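Drusel bench notes, 2024-06-03
Gripper handling rules, second pass
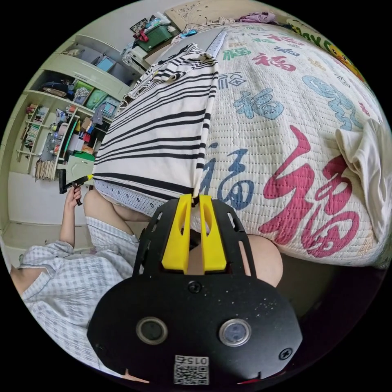 When do we throw a take out? Any time a finger pad slips off its seat, or a gripper gets set down before the stop beep. Mark it bad on the sheet right then and don't try to save it in editing.

Went back through the March cloth batch with that rule and lost 114 takes out of 2287, which stings a bit but I can live with it! The Virico draft wants a pad check every 20 takes - fine for boxes, too slack for fabric I think, so I'm writing 10 into ours and we'll see who complains.

Also still open: Nkosi's sheet has no column for which hand let go first. Adding one tonight. Trestemum copy of the rules is 3 versions behind, please don't print from it.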